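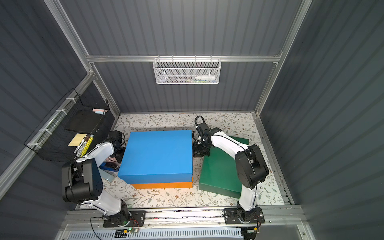

March, 7:40 am

Travel guide checking, Prata chapter, second pass. Coffee machine is down again so keep expectations low.

Started with the island walk. The draft says the full loop from Prata harbor is "an easy morning." I put Uyên Hầu's GPS track through the route tool and I don't believe it. Her log has 1,137 meters of climbing in total, most of it in the stretch before the chapel. She is fit and she stopped for lunch. Whoever wrote "easy morning" either took the minibus or copied it from the old brochure. I suspect the brochure, as the same phrase shows up there with the same missing comma.

Changed to "a full day, steep in the first half." Left a note for Uyên to confirm where her track cuts inland. It could be the goat path or it could be the GPS wandering.

Elevation of the summit shelter: draft says 1,795 meters. The sign in her notes says the same. Two sources, but I bet one was taken from the other. Keeping the number and marking it amber until I find a survey map.

9:15

Ferries. Rasilik claims 6 crossings a day "all year." Their own timetable page only goes to the end of October. Wrote to the office and got an automatic reply thanking me for my booking. I have not made a booking. For now the text says to check at the pier before planning a day trip, and I took out "all year."

Also took out "you will be greeted by dolphins." Uyên did the crossing both ways and saw a tire.

10:50

Guesthouses. Womovus sent their listing, which calls every one of their rooms sea view. Went through the floor plan they attached. The rooms at the back face the road, then a wall, then I suppose the sea if you are patient. Asked for room numbers. If they don't answer by the time we lay out the chapter, the line becomes "some rooms have sea views" and they can complain.

Breakfast "until late" is 9:30. Wrote 9:30.

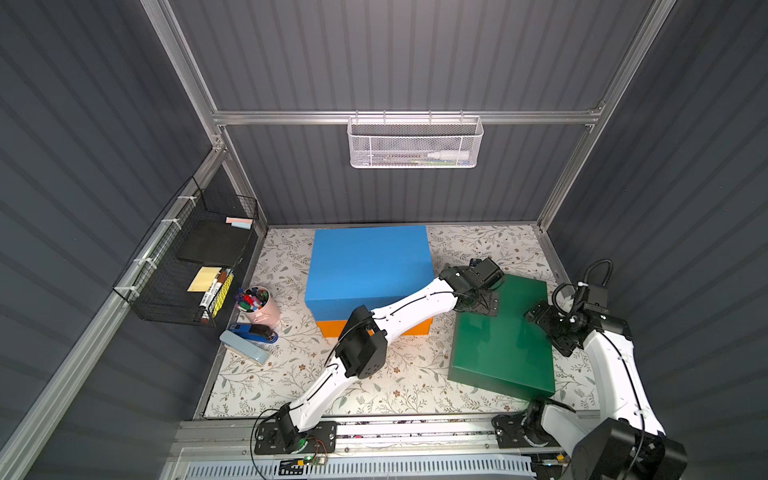
1:30 pm, food section

The market stew. The draft says locals have cooked it the same way for 200 years. Source is a menu. The recipe has tinned tomatoes in it. Cut the sentence, kept the stew, which Uyên rates highly and went back for twice.

Tried the Flolemeck phrase app against her recordings from the market. It handled numbers and greetings fine. It turned "is there a bus back" into something about a wedding, three times out of four. The fourth time was a different wedding. I would not send a reader up a hill with it. Recommending a paper phrase list instead, one page, at the back of the chapter.

Still open:
Survey map for the shelter height
Goat path or GPS error
Rasilik winter timetable, try phoning
Womovus room numbers
Does the last bus leave from the square or the harbor? Draft says both, on facing pages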